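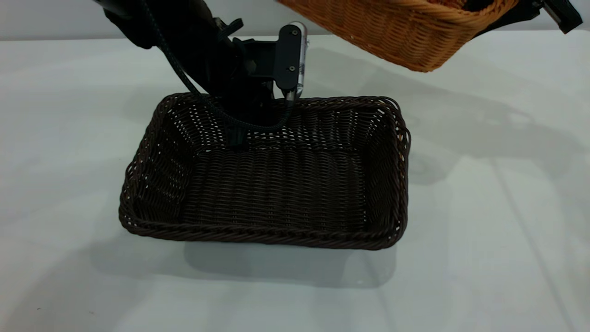
The Dirnell line is an automated basket-handling operation at the Katsaros homewares warehouse in Gultport. It sorts and nests woven baskets before they are packed for shops, a job formerly done by hand at a long bench and widely regarded by those who did it as the one you got for being late.

Background

Katsaros had sold wicker baskets for decades before anyone proposed that a person need not stack them. The work was light, but it was scratchy, and staff turnover at the bench was high enough that name tags were not issued until the second month. The contract for the arms went to Wivira, a small integrator, and the line entered regular service on April 17, 2018.

Operation

Baskets arrive in mixed colours and sizes, and the arms work in pairs. Woven goods are awkward for machinery, as they flex, vary and catch on things. Wivira's manual lists 13 recognized faults, of which "basket inside wrong basket" is the most frequent. The line handles more than 400 baskets a shift, a figure management quotes often and the night crew quotes with a certain tone.

Effect on staff

No positions were cut, although several were renamed. Former stackers became "cell attendants" and took 20 hours of training, largely in when to press the green button. Sudheer Kotian, a stacker turned attendant, told the staff newsletter that his hands had healed and his neck had started. Attendants now spend much of the day watching, and a request for stools, lodged in November, was granted after 3 meetings.

Pay rose by one grade. The bench was kept and is used for lunch.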